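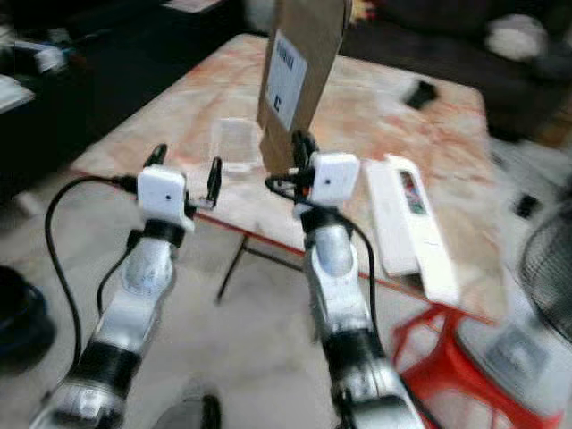

Carkaditz Two-Arm Club Kit

For school clubs, evening classes and student teams

Price: $2,638 per kit, arms included, table not
Shipping: free to schools, $196 to everyone else
Status: in stock, next batch packs in September

The Carkaditz is a pair of arms with a pair of two-finger grippers, sold to people who will be teaching it to pick things up and will be surprised by how long that takes. It was put together for the Nernon after-school robotics club by Uldis Koppel, who wanted something a ninth grader could take apart on a Saturday and an adult could put back together by Monday.

What comes in the box

Two arms with grippers fitted
Power supply and cables, with spares of the short one everybody steps on
Eight replacement finger pads
Stop button on a long lead
Club workbook, 8 sessions, spiral bound
A bag of screws, most of which you will need

What the workbook covers

Session 1 is unpacking, mounting and finding the stop button. Session 2 is finding the stop button faster. From there students drive each arm by hand, record a motion, play it back, and learn why moving the cup two inches to the left ruins everything. Sessions 5 and 6 are the household objects: paper bags, plastic cups, boxes with lids. Bags are the hard one. Squeeze too lightly and the bag stays put, squeeze too hard and you have made a smaller bag. Sessions 7 and 8 are the table challenge, with score sheets.

The challenge uses the same rules as the Strazds Cup, so a team that finishes the workbook can enter without learning a second set of ways to lose points. Last season's top score was 587, by a team coached by Estrella Camacho. She has asked us to mention that her students did it with the standard finger pads. We sell upgraded finger pads, so we mention it with mixed feelings.

Setting up

Any sturdy table will do. Leave slack in the cables at full reach, and check this with the power off. Keep drinks on some other table.

The software is Driline, which runs on most school laptops and complains on the rest. One license per kit, no yearly fee.

From people who bought one

"Mounted and moving before the pizza arrived. The left arm was the right arm for two weeks, but that was our labeling." Eduardo Cabanatuan

"The workbook says Session 5 takes ninety minutes. It took us until spring break. Good kit, optimistic workbook." Reet Rimkutė

Reply from Carkaditz: The second printing says "ninety minutes or more."

Returns and repairs

Unopened kits can come back within 30 days. Opened kits go to Vaida Priedītis in repairs, who would like a note in the box saying what you did. She will find out anyway, but the note saves her an afternoon.

Add to cart | Request a school quote | Download the parts list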